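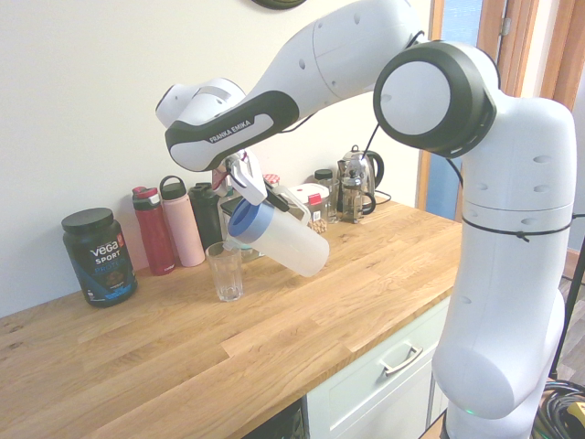
Fish at home: tips for a cleaner, duller aquarium

Last updated: Jul 28, 2018

Dull is what you want in a fish tank. Exciting tanks are the ones with green water and a guppy on the rug.

Change a quarter of the water every week and leave the rest alone. The fish will sulk either way. Match the temperature of the new water to the old, and put the dechlorinator in before it meets the fish - they have opinions about chlorine, and only get to express them once.
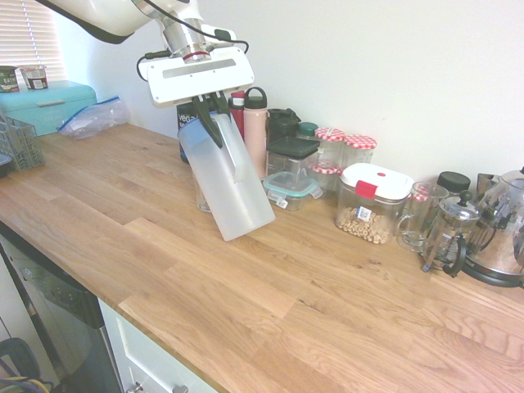 Pour slowly, onto a saucer set on the gravel, or you'll dig a crater and spend the evening landscaping. Keep one bucket for the tank only. Write FISH on it in large letters, then hide it from whoever washes the car.

Feed what gets eaten in 2 minutes. Your fish will claim to be starving. They said the same thing after breakfast.

Rinse filter sponges in old tank water, never under the faucet. Ours got the faucet treatment one January, and the tank looked like weak tea until spring.

29 comments
3,898 shares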